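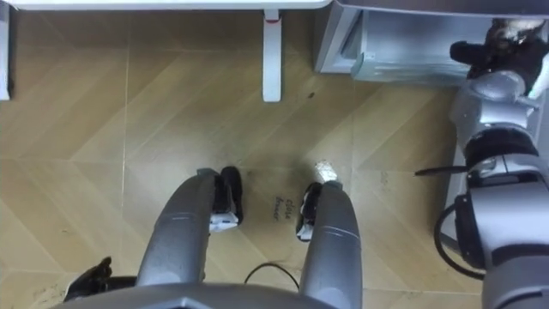 Winlow, October

Questions about wood floor "revival" treatments

Gwion Pumphrey answers the questions readers send in most often. He has laid and repaired floors for 20 years and sells none of the products mentioned.

Will a revival treatment save me having the floor sanded?
Sometimes, for a while. If the finish is dull but whole, a coat of something may cheer it up. If it has worn through to bare wood, you are putting polish on a hole. Sellers tend to be vague about which of these you have.

Grindholm says its oil "feeds" the wood. Does it?
Wood in a floor is dead and doesn't eat. Oil can soak into bare timber and protect it. On a lacquered floor it mostly sits on top and collects dust. Ask what finish the product is meant for, and if the answer is "all of them", keep your money.

How do I find out what finish I have?
Put a drop of water somewhere out of sight and leave it for a few minutes. If it beads, you probably have lacquer. If it darkens the wood, oil or wax is more likely. It's a rough test and old floors can have both.

Is a herringbone floor harder to sand?
Yes. The grain runs in two directions, so one of them is always being sanded at a bad angle. Expect to pay more. I'd be wary of any quote that charges the same as for straight boards without a visit first.

I was quoted 3000 for the ground floor. Is that fair?
I can't say without the size and the state of it. Get 2 more quotes, in writing, and check whether moving furniture and filling gaps are included. They often aren't.

Does the Tuvia steam mop harm wood?
I wouldn't use any steam mop on wood, whatever the box says. Heat and damp get into the joints. Read the guarantee on your floor before you believe the one on the mop.

The Sarmiento kit promises a ten-year shine. Has anyone had that?
Of the 42 readers who wrote to me about it, none had owned it long enough to know. Several had already put on a second coat.

Can you come and look at my floor?
No, sorry. Questions by email only, and I answer them on Wednesday evenings.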